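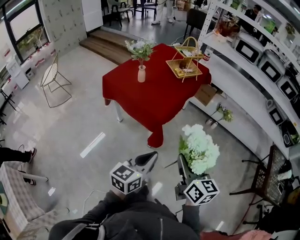 BAROTHOLM HAS SIGNED goalkeeper Orla Sheehan from Wiltham on a two-year contract, ending a pursuit that began last November and stalled twice over the transfer fee. The agreement was confirmed by both clubs on August 20, 2021.

Sheehan made 226 appearances for Wiltham and had been expected to remain there through the end of her career. Her position changed when the club declined to extend its offer beyond one season. Tatoren also made an inquiry, according to Barotholm sporting director Marisol Thibodeaux, but withdrew before terms were discussed.

"We were told no in the winter, and we accepted that," Thibodeaux said. "When the answer changed, we were ready to proceed."

The move leaves head coach Ningsih Nasution with a decision to make. Kartini Sopacua started the final 11 matches of last season and conceded only six goals. Nasution has said that both players will be considered for the opening fixture – a home match against Wibisono – and that no promise was made to either.

Season ticket sales stood at 1269 on the morning of the announcement, with about 700 of those renewals. Wiltham has yet to name a replacement. Its manager, Ifeanyi Tamuno, said the club would look first to its reserve squad.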